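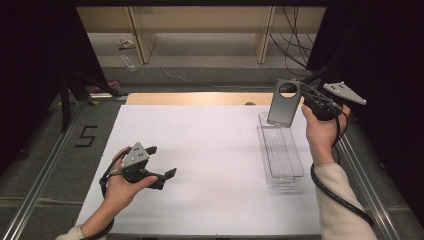
Ravance hand grippers, one per hand, gray plate held just above the clear tray.

Bought the pair in February for our handling rules at Sala. Verdict: good, buy them, write your own checklist tho. The booklet has 2 pages on safe use. Thin. 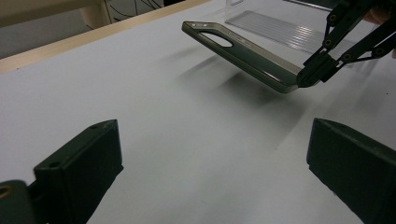 1 min read

Our rule for glossy parts: clamp at one end, keep the jaw off the camera cutout. Easy to follow with these. Linkage is stiff, pivots on show so inspecting them is quick. Gemechu wants a pivot check every 200 grasps, I'd say 300.
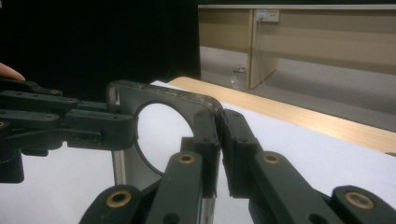 Handovers need there own rule too. Second jaw closed before the first lets go. Cable strain relief could be beter. Four stars.

Shivam Tripathi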